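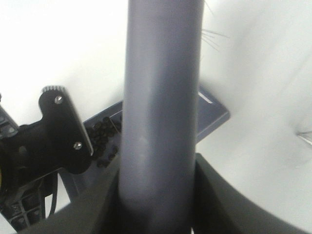
Wrist cam. Gray pole between the fingers, coffee beans in the tray behind it.

2021-05-15
A thread on "the perception just handles it," a sentence I have now heard from two vendors in one month.

Look at the view up top and think like a segmenter for a minute. The pole is slate gray with a bluish tint. The tray is slate blue. They overlap. One is close to the camera and one is farther back, and color isn't going to help you much.

You and I separate them instantly. The Arstead stack gave us one mask for both. A single object, pole plus tray, confidence high enough that the planner took it at face value.

So the planner (Briston, default settings) now believes in a large gray thing with a very odd shape. It plans a retreat around that thing. The path was long and silly and would have passed any demo, because the arm moved smoothly the whole time.

Smooth motion is how bad perception gets through review. People watch the arm. They should be watching the mask.

I wrote to Arstead. The reply said to "make sure the workspace has sufficient visual contrast." I would love to! I will ask every kitchen and stockroom in the country to buy trays in a different color.

To be fair to them, the tray on its own segments fine. I tried it. The pole on its own segments fine too. Each is an easy object, and I assume each is the sort of thing the published scores are made of.

Second item: the white background. It's slightly blown out, there's soft shading that could be curves or folds, and there's hardly any texture for stereo to match on. The depth estimate filled that area in with a nice flat plane anyway.

I don't object to filling. I object to filling and then handing me a dense depth image with no channel saying which pixels were measured and which were made up. The collision checker treats them all as equally true.

There IS a validity mask internally. Ghazal Zarei found it while stepping through the node for a different bug. It gets computed, used for one smoothing pass and dropped before publishing. We patched it to publish. 13 lines, most of them message plumbing.

After that patch the planner could at least be told "you don't know what's back there." It got more cautious and slower. Somebody upstairs asked why we had made the robot worse.

Third item, and the one I'd really like opinions on. The wrist camera sees a lot of the robot: the bracket, a loop of cable, both fingers. The bracket hides part of the beans and the pole hides another part.

The self-filter takes the robot model, projects it into the image and deletes those pixels. Good idea. Our model had the fingers and the bracket. It did not have the cable, because no model ever has the cable.

So the cable is an obstacle that follows the wrist everywhere it goes. In Briston's world the robot is permanently being chased by a thin black object.

Usual fix: inflate the robot model until the cable disappears. Fine, except the fingers sit right either side of the thing you're holding or about to hold. Inflate too far and you delete the pole at its edges. Now it's thinner than it really is and you've got clearance you don't have.

We tried 4 padding values. There was no good one. There were three bad ones and one that was bad in a way we could live with, and that's the value in the config now with a comment longer than the function under it.

Fatemeh Sharifi's suggestion was to give the cable its own little swept volume, attached to the wrist link, tuned separately. I was grumpy about it for a day (hand-made geometry, who maintains it, etc.). It's better than the padding. I've told her so in writing.

Someone will reply that a learned policy doesn't need any of this. No masks, no self-filter, pixels in and actions out. OK. Then tell me how you'd find out that it was confusing the pole with the tray.

With the classical stack I can open the mask and see one blob where there should be two. It took me ten minutes to be sure. With the end-to-end model I have an arm doing something a bit strange and a loss curve that looks great.

I'm not against learned policies. We run one here at Ghasemi next to the planner. I'm against hearing "it learned to deal with occlusion" from people who haven't held out a single occluded scene.

Question I now put to every vendor: show me the beans. How many pixels of them does your model claim, which ones, and what does it do with the part hidden behind the pole? Does it stop at the edge, or does it carry the pile on behind?

Either answer can be OK! Stopping at the edge is conservative. Carrying on behind is useful if you label it as a guess. One of the two vendors did carry on behind and called it a detection. I asked where the label was and we moved to the next slide.

Also the fine white bristles in the upper right. Thin pale strands against white. I wouldn't expect any depth camera to get those and I'm not mad that ours missed them. I am mad that the output there says "free space" in the same tone of voice it uses for real free space.

Tooling complaint, skip this one if you're happy. We record everything through Hirkero. It's good at video. By default it throws away intermediate topics to save disk, so what you have afterward is the camera image and the joint states and nothing of what the software believed in between.

Which means for weeks we'd been arguing over replays by re-running perception on old images, using newer code. Of course the bugs looked fixed. We were debugging the present with pictures from the past.

Turned on recording for masks, validity and the planner's collision world. Disk use went up 3 times. I've been asked to justify it twice. My justification is that the other files can't answer any question I have.

If you do one thing after reading this, log the collision world. The thing the planner was holding in its head when it chose that path. Draw it over the wrist image and watch them side by side. I'd expect you to be annoyed fairly quickly.

What we changed, for people who skip to the end of threads: validity mask published, cable gets its own volume, intermediate topics logged, and a check that flags any mask with a big depth jump running through the middle of it.

That last check catches the pole-and-tray blob. It also fires on perfectly good masks of long objects seen end-on, so right now it warns and does nothing else. I don't trust it yet. Ghazal trusts it more than I do, so she owns the threshold.

Things still broken: exposure. Fingers in deep shadow, background nearly white, one exposure for the lot. Auto mode goes for the bright area and the dark parts of the gripper turn into a single shape. I've got a region-weighted version half done and I don't like it.

And before anyone asks, no, I haven't rerun the comparison between the planner and the learned policy since the logging change. The old numbers were collected with the dropped validity mask, so I've taken them off our internal page. Please stop quoting the chart.

Replies open. If you work on wrist-mounted perception and your cable is in your robot model, I'd like to see how you did it. Config files preferred over videos.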